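Tullio Fiore
May 10, 2022

Thread on magnetic stripes, chips and why your loyalty card dies before your bank card does. I did card personalization for a living and still get asked about this at family dinners.

1/ A magnetic stripe is iron oxide or barium ferrite particles in a binder, laid on plastic. The number that matters is coercivity: how strong a field you need to flip the particles. It's measured in oersteds.

2/ Low-coercivity stripes (LoCo) are around 300 Oe. High-coercivity (HiCo) starts at 2750 Oe for most bank stock. Hotel keys are LoCo, as they get rewritten at the desk all the time and the encoder is cheap.

3/ So when your hotel key fails on day two, the stripe was probably written weakly or scuffed. A phone speaker magnet can do it as well. It won't do much to a HiCo bank stripe. 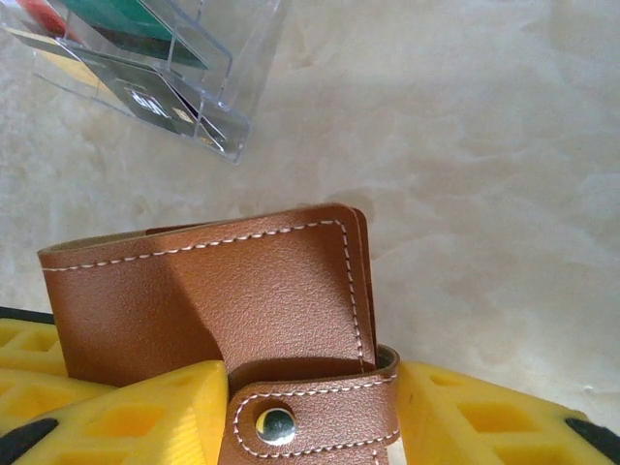 4/ Magnetic clasps are the bigger risk. A clasp magnet is small but it sits right against the stripe for months, and field strength falls off very fast with distance. A few millimeters of leather and card stock make a real difference. On a small tan bifold with a closing strap across the front, the first thing I check is what the strap fastens with. Snap: fine. Magnet: keep LoCo cards out of the outermost sleeve.

5/ Gudrun Moen asked whether RFID-blocking wallets hurt the stripe. No. The blocking layer is a thin metal foil or mesh. It attenuates the 13.56 MHz field a contactless reader uses. It has no permanent field of its own.

6/ Whether you need blocking is a separate question. Contactless range on a payment card is a few centimeters by design. Two contactless cards stacked together often confuse a simple reader anyway. I don't use a blocking wallet.

7/ Now plastics. Most cards are PVC, laminated in layers. Gift and loyalty cards are often a single core with a thin overlay, or no overlay at all. The print wears, then the barcode stops scanning, and the cashier types the number in by hand.

8/ At Ernby, where I worked, we ran a flex test on every new stock: bend along the long axis, bend along the short axis, flip, repeat, look for cracks. The bad batches cracked near the chip cavity first. Milling that cavity leaves very little plastic behind the module.

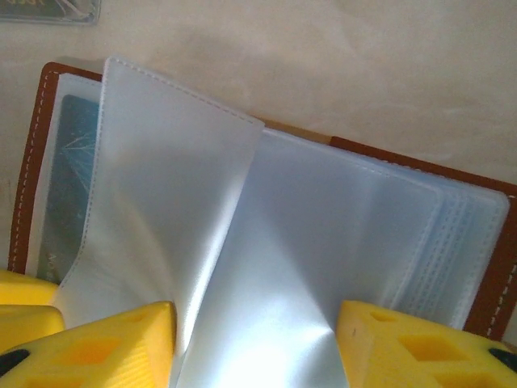

9/ Heat is the other one. PVC starts to soften well below the temperature a dashboard reaches in June. A softened card takes a set, meaning it keeps whatever curve it had while it cooled. A curved card won't seat properly in a chip reader, and the contacts miss the pads.

10/ Plasticizer migration. Soft clear vinyl contains plasticizer, which slowly moves into whatever it touches. This is why old receipts and laser-printed cards stick to clear pockets. Toner comes off onto the vinyl. Polypropylene pockets don't do this. They feel stiffer and crackle a bit when you flex them.

11/ Boris Kovačević (replying to 10): yes, it affects thermal-printed cards worse. The dye can migrate too, and the photo goes blurry. Old staff badges from before overlays show it well.

12/ Chips fail less often than people think. Most "dead chip" cards I tested had dirt on the pads. Wipe with a dry cotton cloth, then with a little isopropyl alcohol if that didn't help. Don't use a pencil eraser. It's abrasive and the gold layer is very thin.

13/ If contactless works and insert doesn't, suspect the pads. If insert works and contactless doesn't, suspect the antenna. It's a loop of fine wire or etched metal inside the card body – one crack anywhere breaks it, and there's no fix.

14/ Sitting on a wallet is how most antennas die. Back pocket, hard chair, card bent over a coin. The crack doesn't have to show on the surface.

15/ What I do: bank cards in the middle sleeves, paper and loyalty cards outside, coins somewhere else, hotel keys in a shirt pocket. Every so often I take everything out and look at the edges for splitting laminate.
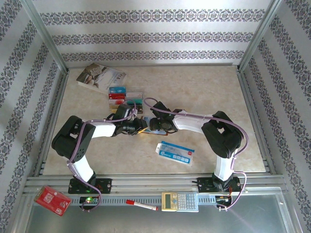

Pale gray wallpaper with purple-gray damask bands, and a beige tabletop.

16/ Sverre Boström wants to know about cutting up expired cards. Cut through the chip and through the stripe, lengthwise for the stripe. Cutting across it leaves long readable sections. Then put the pieces in separate trash bags if it worries you.

17/ Metal cards can't go through a home shredder. Send them back to the issuer. Ebbe Strömberg tried tin snips and ruined the snips.

18/ Next thread will be on embossing, and why the raised numbers went away. Send questions, I have a list going. I still have test cards from the Siketti line with the old tipping foil on the digits.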